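Home | Minutes | Notices | Contact
Print this page | E-mail this page

Minutes of the Break Room and Kitchen Working Group, Dudarley site
2019-05-18 - posted by the site office
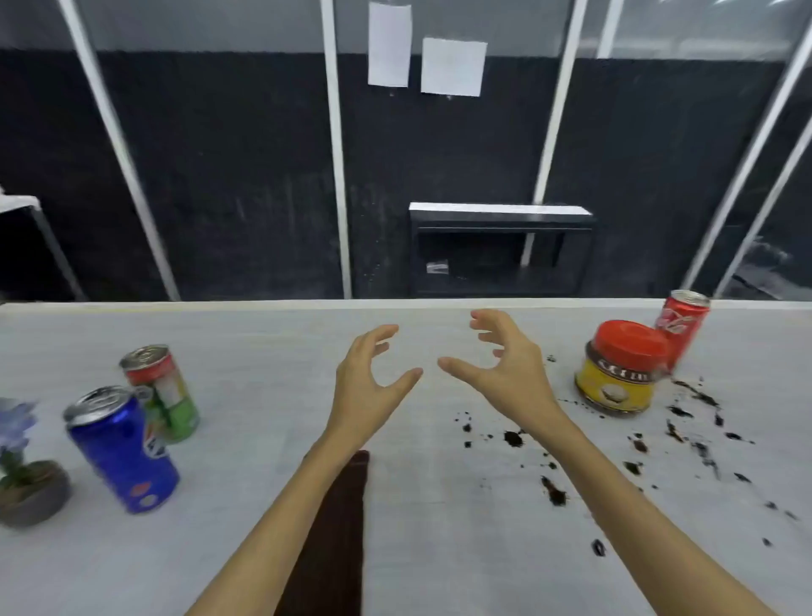 1. Minutes of the previous meeting

The February minutes were accepted with one correction. Item 4 should refer to the wall shelf at Muston, not the one at Dudarley. The Muston shelf has been refixed and is closed as an action.

2. Table surfaces

The group discussed spills on the white tables. Dark splatters and smears have been found on the tabletop near jars and drinks cans, and wiping with a dry paper towel spreads them. It was agreed that the method for all white tables will be as follows. Move cans, jars and plants to a clean side. Lift thick material with a scraper card, working from the outside of the mark to the middle. Wipe with a damp cloth and mild soap, then with clean water. Dry the surface before anything is put back.

Small separate drops are to be treated in the same pass as the large marks. The undersides of jars and cans are to be wiped as well, as rings were noted after the last two cleanings.

The Drilar cleaning paste was tried on a spare top. It removed old stains but left a dull patch 115 mm across. The paste is not to be used on the white tables. Remaining stock goes to the workshop sink.

3. Cans and jars

Open cans left on the table remain the main cause of spills. Proposal: no open can to stay on a table after a break. Agreed. Closed cans may stay until the end of the day, standing upright and away from the edge.

Jars with screw lids are to be closed after each use and kept on the tray. A request for a second tray was approved. A request for coasters was not approved - the last set went missing within a month.

4. Plants

Potted plants may stay on the tables if the pot has a saucer. Watering is to be done at the sink. One member asked that plants be moved to the window sill in all rooms. No agreement was reached, and the item is carried forward.

5. Supplies

The quote from Kubíček was reviewed. It covers 200 washable cloths and 1000 paper towels, delivered to Dudarley only. Muston will collect its share. The group preferred cloths for wet work and asked whether the paper towel count could be lowered. The site office will ask for a revised quote.

Scraper cards: 2 per room, hung on the hook beside the sink. The metal scraper is withdrawn.

6. Other business

The drain at Dudarley is slow again. Reported to maintenance.

The Muston can bin has no lid. A replacement is to be ordered with the cloths.

Actions

Revised quote from Kubíček - site office
Method sheet for white tables, one per room - Dudarley
Second tray and bin lid - Muston
Plants on tables - next agenda

Back to Minutes | Top of page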